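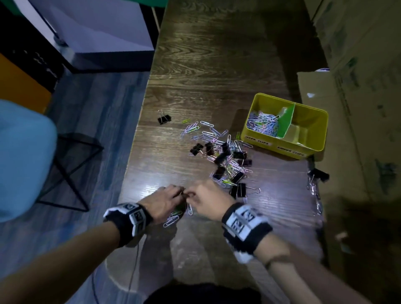 Sorting task, head camera view, marker bands on both wrists.

Wednesday, May 30, 2018

The wrist bands are the part I changed this month, so I will start with those.

The first version of my setup recovered hand position from the head camera alone. I ran a hand detector on the video, took the center of the box, and tried to get depth from the size of the box. It worked well enough for picking up a mug. For paper clips it was useless, because a hand that closes into a pinch gets smaller in the picture and the code read that as the hand moving away from the camera. Every grasp in the recorded trajectory had a backward jerk in it at exactly the moment I cared about.

The bands carry square markers on flat faces. If at least one face is readable I get a full pose for the wrist, position and orientation, in camera coordinates. The fingers are a separate problem. The pose of the wrist does not tell me whether the fingers are open or closed, and for now I label that by hand, two states per hand, by scrubbing through the recording. It is slow and I don't have a better idea yet.

Task definition, for anyone who wants to compare numbers later. Mixed paper clips and binder clips start in a pile on the table. The yellow tin has a divider down the middle and a label for each side. Paper clips go in one compartment, binder clips in the other. A demonstration ends when the table is clear or when I give up. The labels face away from me when I work, so they read upside down in the recordings. The network does not read them anyway. The compartment assignment is fixed for the whole data set.

Costel Nedelcu asked in the comments on the last post why I don't just drive the arm by remote control and record joint angles, since that removes the whole problem of mapping a human wrist onto a gripper. I did try that. My arm is a Dekov with a parallel gripper, and with the Tumilow hand controller I could place one binder clip in the tin in the time it takes me to sort a small handful with my fingers. The remote data is cleaner per sample and there is far less of it. Also, I get tired and start making bad moves, and those go in the data too.

What I do now is use both. Hand demonstrations train the part that decides which object to go for and where to put it. A small set of remote demonstrations, 10 in total so far, trains the last stretch of the approach and the closing of the gripper. The two parts are trained separately and the handover point is a fixed height above the table. I am aware that this is crude.

Linked clips

Paper clips hook onto each other. With my own hands I separate them without thinking, using the fingertips of both hands in a pinch, and the arm has one gripper. Nothing in a two-handed demonstration of unhooking transfers to it. I went back and forth on whether to leave those segments out. At the moment they are kept but tagged, and the selection model is trained to treat a chain as one object and move it whole. A chain that includes a binder clip has no correct compartment under that rule, so it is tagged as "skip" and left for last.

Data handling

Frames are cropped to the table area and resized to 224 by 224. At that size a pale paper clip on glossy dark wood is a few pixels wide and the reflections are about as bright as the clips. I tested a matte cloth over the table and detection improved, then I took the cloth off, because clips snag in the weave and the arm drags the cloth with it. The streaks in the grain stay in.

After dropping frames where neither band gave a pose, I have 3584 usable frames from the hand demonstrations. The dropped ones are not random. They cluster where the palms turn toward each other and the marker faces go edge-on to the camera, and that is also where most grasps happen. Interpolating across the gap is fine for short losses. For longer ones I discard the segment.

Training runs for 2000 steps on the desktop machine. Longer runs only made the selection model more certain about the wrong clip.

Open items

Time sync between the head camera and the arm log is still done by tapping the table at the start and lining up the tap in both. It drifts over a long recording.

The Rusu tracker library loses a marker when it is partly covered by another, and it reports the last good pose with no flag. I patched this locally so it returns nothing instead. If you use it, check what yours does before you trust a wrist that sits perfectly still.

Band slip. The bands rotate a little on the wrist during a session. I now record a calibration pose at the start and end and throw out the session if the two disagree by too much. A tighter strap helps and is unpleasant.

The code is in the Kovamness folder with the other manipulation scripts. The calibration step has hard-coded paths in it, so read it before you run it. Next is a rerun of the remote set with a lower handover height, probably in August.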